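Student Robotics Forum > Simulation > Kitchen tasks

Thread: Is the sim half of the Rallthorpe challenge worth our time?

tinsnips_dad
Joined: February
I help out with a high school club and we signed up for the Rallthorpe kitchen round. The kids have spent more than 24 hours on it so far and have yet to touch a real motor. Everything happens in the rendered kitchen, with the counter, the sink and the oven with two knobs. I was told this would "prepare them for hardware." I have my doubts. This is the kind of thing they look at all evening: 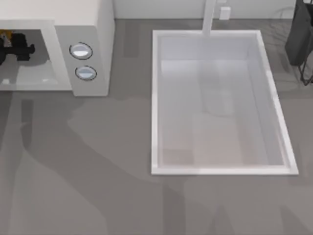

They tune numbers, hit reset, tune again. When I ask what they learned, I get a shrug and a success rate. Our old club built a line follower out of junk and you could see what each kid had done.

low_torque
I'd be skeptical too, but of the rules more than the sim. You get 10 tries per task and the organizers keep your best 3. That rewards a lucky policy. My team had one that was plain bad and it still scored ahead of people who did careful work.

marblecake
Disagree with both of you. I was a student on one of these teams last year. We had no money for arms. Without the sim we would have had a poster and a bag of servos. I learned more about frames and joint limits in that fake kitchen than in the whole intro class.

tinsnips_dad
OK, but did any of it work on a real arm afterward?

marblecake
Some. Reaching was fine. Grasping was awful, we had to redo it from scratch.

tinsnips_dad
So the hard part didn't carry over. That's kind of my point.

low_torque
Same for us. Contact in the sim is way too forgiving. We had grasps that would never hold in real life and the score sheet called them good.

ohm_sweet_ohm
Can I ask which setup people are running? We're on the Paltell starter kit and the club in the next town uses Osteck. Our numbers don't match theirs at all on what is supposed to be the same task. Makes me wonder what the leaderboard means.

low_torque
Not much, if you ask me. Check your time step first. Theirs is probably different.

ohm_sweet_ohm
Checked. Same. Friction values were different though, and neither kit says so anywhere I could find.

marblecake
It's in the Kazlauskienė notes, near the end. Not that a 9th grader is going to dig that up.

tinsnips_dad
Nor a parent. I asked the kids to save a view whenever they think a run looks good, so we can argue over it before they look at the score. Black gripper on the left, something yellow-orange and white by the fingers. I say you can't tell from that angle if it has a decent hold. They say the score will tell them. Round and round we go.
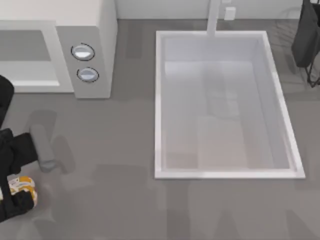 Re: Is the sim half worth our time? (split by moderator, scoring talk goes here)

low_torque
Since we've been moved: I'd drop best-of and use all 10 tries. Bad runs should hurt.

marblecake
That kills the beginner teams. They'd quit by the second task.

low_torque
Maybe they should be in a beginner bracket then.

ohm_sweet_ohm
I'd settle for the friction values printed on the first page of the rules.

tinsnips_dad
Seconded. We're staying in for this round, the kids voted and I lost. I'm still buying them a cheap arm.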